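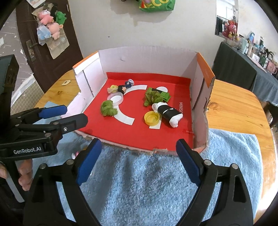

Play Table Check – Tirnel Room

Area: small-world and play food table
Form: Rudd 213
Frequency: weekly, Thursday, before the first session
Marking: S = satisfactory, A = action needed, N = not checked

1. Table and surroundings

1.1 Table stable, no rocking under hand pressure. S
1.2 Top free of splinters and raised grain. S
Comment: wooden top, run a dry cloth along the front edge. Snagging of threads counts as a fail.
1.3 Towel flat, no part hanging where it can be pulled. A
Comment: light blue towel to be folded once and kept back from the edge.
1.4 Plastic bags out of children's reach. A
Comment: green bag hanging on the wall behind the table. Move to the high hook in the store – same comment last month.

2. Box

2.1 Cardboard sound, corners holding. S
2.2 Cut edges smooth. A
Comment: the front wall is cut low, so forearms rest on it. Tape the full length of the cut.
2.3 Flaps folded out or removed. N
2.4 Floor lining flat, no lifted corners. S
Comment: red MINISO sheet. Replace when creased or soiled.

3. Contents

3.1 Small parts. A
Comment: yellow bottle cap and clear round lid to be tried in the Gredometti gauge. Anything that passes through goes in the sealed tub, over-threes only.
3.2 Play food complete, nothing shedding. S
Comment: pull test on the leafy green pieces and on the black band of the roll. The crumpled green piece (broccoli or similar) to be squeezed and checked for crumbs.
3.3 Figurines intact, bases firmly fixed. S
Comment: one figurine, dark blue and black, round white base. Twist the base by hand; any movement is a fail.
3.4 Loose paper removed. A
Comment: curved white strips and a small white disc in the box. Clear before the session, including anything lodged under the food.

4. Cleaning

4.1 Hard items wiped with detergent solution and air dried. N
4.2 Soft items bagged for laundry. N

Overall: not to be opened to under-threes until 1.4, 2.2 and 3.1 are closed. Recheck within 2 working days. Replacement tape and tubs from Plemen, shelf 277.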